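Butcher-block table

A butcher-block table is a table whose top is made from strips of wood glued side by side into one thick slab. The name comes from the big chopping blocks that butchers stood at, though most of the ones you'll meet now have never been near a joint of beef! I've been writing these household entries for the Drenenton home pages for a while, and this is the one I've been looking forward to, as I've eaten, sewn, potted up seedlings and done my tax at one of these tables for years.

How they're made

There are two main sorts. Edge grain means long strips laid on their sides, so you see narrow parallel lines running the length of the top. End grain means short blocks stood upright, which gives you a chequerboard look and a much heavier table (and a much heavier bill). Edge grain is what you want for a long table. Beech, maple and oak are the usual woods, and beech is the one I see most in this country.

Mine is edge grain, from a small maker called Nemik, and the top is 30 mm thick. I did look at the Proltura one, which is thinner and comes flat-packed, but I leaned on it in the shop and it bounced. No thank you.
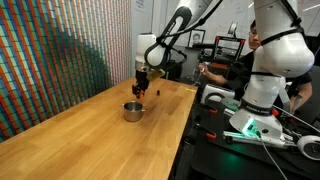

Colour is the other thing people ask me about. Pale tops go darker with age and light, so if you leave a fruit bowl in the same spot all summer you may well find a pale ring when you finally shift it. I move things about every so often and it evens out. A light honey shade is lovely against a busy wall, by the way, and I'd always pick it over a dark stain if there's already a lot of colour in the room.

Looking after one

Oil it. A new top wants 2 thin coats with a day between them, and after that I do mine every 5 months or so, whenever a splash of water stops beading up. Food-safe mineral oil is fine, and Cha do a beeswax paste that smells gorgeous but takes forever to rub in.

Wipe up spills quickly, dry the top along the grain, and put a trivet under hot pans, even little ones. Scorch marks can be sanded out if they're shallow. I've had mine for 9 years and sanded it once, on a very dusty weekend one August, and I'm still finding the dust behind the dresser.

See also: Chopping board; Trivet; Worktop oil

Page last changed August 14, 2020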